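Spacing rule for tools on the floor beside a shared two-arm cell 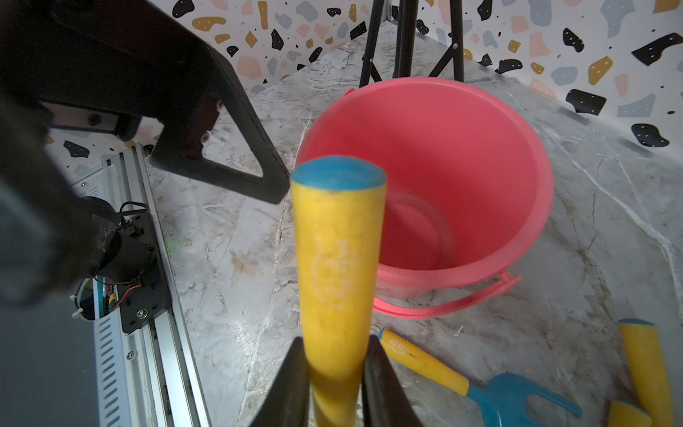
Yellow-handled tool in the gripper, pink bucket behind.

Does site practice set a minimum distance between loose tools and the bucket?

Sovavar
Our internal rule is 50 mm between handles. Operators must also keep all items clear of the rail and its wiring. Please record any exception in the cell log.

Bavstead
We have no such rule. Ask your safety office.

Ferrand
Agreed with Sovavar. We limit arm speed to 475 mm per second as well.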